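Storkard Snack Drawer: Photos and Labels

A small set of pictures of one office cabinet and the things people leave on top of it. 231 photos, 3 drawers, 1193 labels. It began as an argument about tidiness and got a version number.

What's in it

The cabinet is gray metal with three drawers stacked vertically. Labels cover each drawer (shut, ajar, wide open) and whatever is on top. "Ajar" does most of the work. 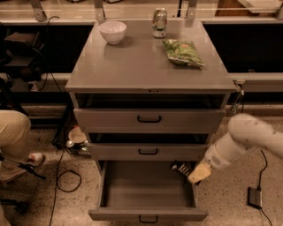
Labels

bowl: white, round. Label it even when empty.
can: upright soda cans only.
bag: snack bags, crinkled or otherwise. We had 17 emails about whether a bag lying flat is still a bag. It is.
drawer_bottom: gets its own label for the inside, empty or in use.

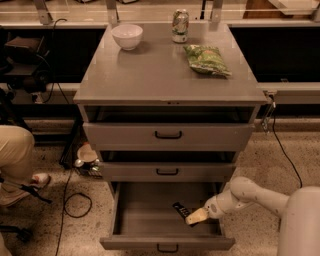 Bowl, can, green bag; bottom drawer wide open, small black object inside.

Known problems

Bag labels from August are sloppy. The Lucero split has no shut drawers at all, so don't train a "shut" detector on it and then write to us.

Contact

Ye-rin Noh, Miridstead. Mail is read on Monday.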